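January 16, 2021
By Annatjie Mthembu

The Darnley household has kept a winter fruit record for some years, and I have been asked by several readers to set out how it is done. The purpose is modest. We wish to know what we buy between December and the end of the cold weather, what we eat, and what we throw away.

Fruit is bought once a week from the market at Plondutley. The buyer enters the weight in grams on the first line of the page, under the name of the stall. Last week's purchase came to 2260 grams, of which 700 were lemons. Anything discarded is weighed in the same manner and entered in red. Peel is not counted as waste if it has been put to use, and Naheed Sethi has asked me to state that candied peel qualifies.

Citrus is the larger part of the record at this time of year. Lemons and oranges keep best in the cool drawer of the refrigerator, in an open bag. Tangerines have thinner skins and should be eaten first. Fruit wanted within a day or two may be left out on a plate, where it is far more likely to be eaten.

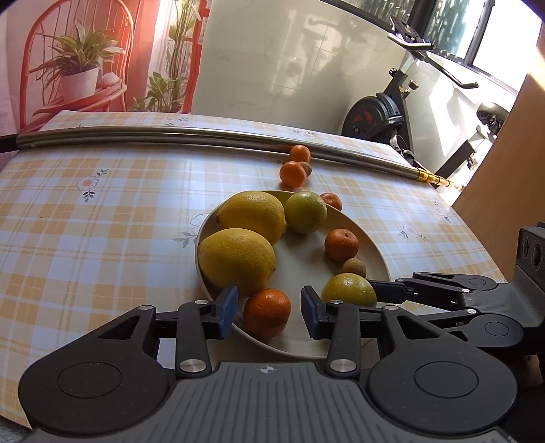
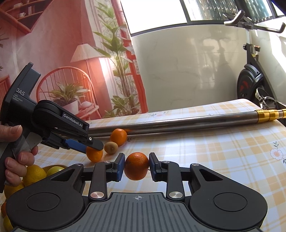

Limes present a separate difficulty. They dry out quickly and grow hard, and a hard lime gives very little juice. We now buy them only when a recipe calls for them. Firdevs Kılıçarslan prefers to freeze the juice in an ice tray, and her method has been adopted here for lemons as well. A standard tray takes 24 cubes, and some 30 grams of juice will fill two of ours.

Marmalade is recorded on its own page. The fruit is entered on the day of cooking and the jars on the day they are sealed. Siyabonga Msimang has questioned whether jars given away should appear at all. My view is that they should — the fruit was bought, and it was eaten by somebody.

The record for last winter is missing two weeks in December, when the notebook was left at the Dlamini house. I have not attempted to fill these from memory. The pages will remain blank, with a note of the reason in the margin.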